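# About Elside

Elside is a small house-cleaning company, and we still think of ourselves as a neighborly one, even though the neighborhood has gotten bigger on us. Keegan Cosgrove started it with 2 regular customers on Pratden Street, one of them his old landlady, and a trunk full of cloths and buckets that never quite stopped smelling of lemon. These days we look after 188 homes, and a good many of those first families are still with us (hello, Mrs. Yousafzai, and thank you for the plums!).

What we like best, if we may go on about it a little, is the plain white stuff: bathroom panels, ledges, rims, all the smooth and shiny places that look clean from the doorway and show every streak once you get up close. We go over them by hand with a soft cloth, and then we go over them again.
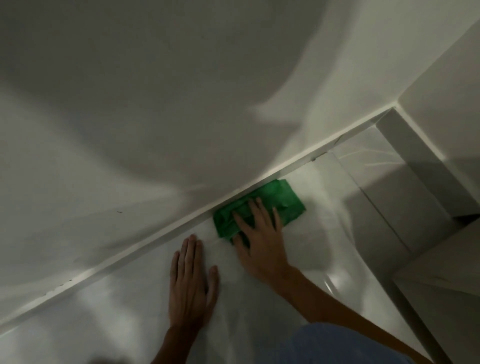

We're patient with older houses, too. A chipped edge or a worn corner won't come back to new, and we'd never tell you it will, but it can be looked after gently so it doesn't get any worse. Everyone who joins us spends their first 30 days working alongside a more experienced cleaner, learning when to press and when to go easy.

Since April 2018 our office has been upstairs in the Provosov Building, where the kettle is usually on. Come by, or give us a call and tell us about your house. We're happy to hear about all of it, even the closet you'd like us to skip.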